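The cash mug

8 April 2026

Before she opened the Osa café she had worked eleven months in an office and had never handled a float. Now she closes the till every evening at a wooden table, and the first thing she puts on it is a mug.

"I am not a systems person," she told me. "I tried the envelopes, I tried a tin with a lock. I lost the key in June. The mug was already in the cupboard, so I used the mug."

It belongs to a pattern called Kultholm, which she bought second-hand from a shop on Bhat Street. She paid three dollars for it and would not take thirty now. She likes the colour, and she likes that the opening is wide enough for a whole hand.

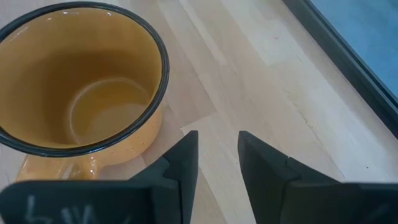 The mug on the wooden tabletop, yellow-orange with a black rim.

I asked her what goes into it. The answer is tips, and only tips. At closing time the paper money is tipped out and spread flat so each note can be seen on its own. She does not allow stacking at this stage, and she was quite strict when she explained it to me.

"When you have a pile, you count the pile," she said. "You are tired and two notes stick together. When they lie apart you can see every one. The crumpled ones I flatten with the side of my hand, and then I start."

The best evening so far was 164 dollars, and the evening after it was 148. She remembers both, although she says she does not write down the bad ones. The share is made the same night, in front of everybody who worked, and coins go in a separate container with a Brodent label which she has been meaning to peel off.

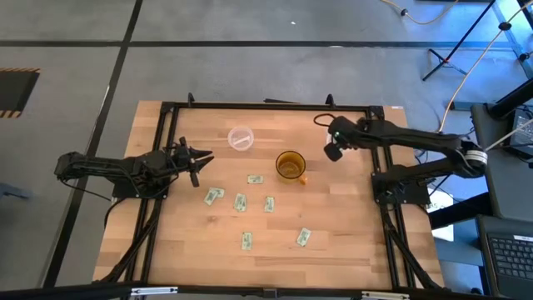 A clear container would be her advice to anybody who starts with this, at least for the coins. "People trust what they can see through," she said. Then she thought for a moment and corrected herself -- for notes she still prefers something with a handle, that can be carried from the counter in one hand while the other hand holds the door.

We talked also about the table. She oils it 2 times a year and she has stopped worrying about scratches. Pale wood is good for counting, in her opinion, because a green note shows up on it from across the room. On her old dark table she once missed a five-dollar bill until the next morning.

I wanted to know if she would ever drink from the mug again. She laughed at this and said that she has other mugs for tea.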